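Path tips, quick ones – leaves and grit

Sweep dry. Wet leaves smear and then your at it twice. Stiff broom for paving, soft one just pushes dust about.

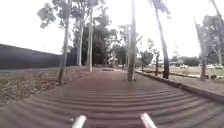 Leaf litter first, before any washing. Rake it back a good 2 feet from the edge or the next breeze puts it all on the path again. Where bare ground runs right up to the paving, all dry brown leaves and bark, do that side first. Bag it or mulch it.

Then the grit. Bucket, squirt of dish soap, some 300 feet takes me a morning. Work downhill – always downhill.

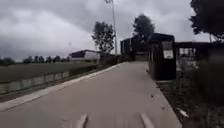

Rinse last, and let it dry befor you decide it needs a second go. Xiomara Whitfield swears by old cat litter on oil spots, leave overnight, sweep up.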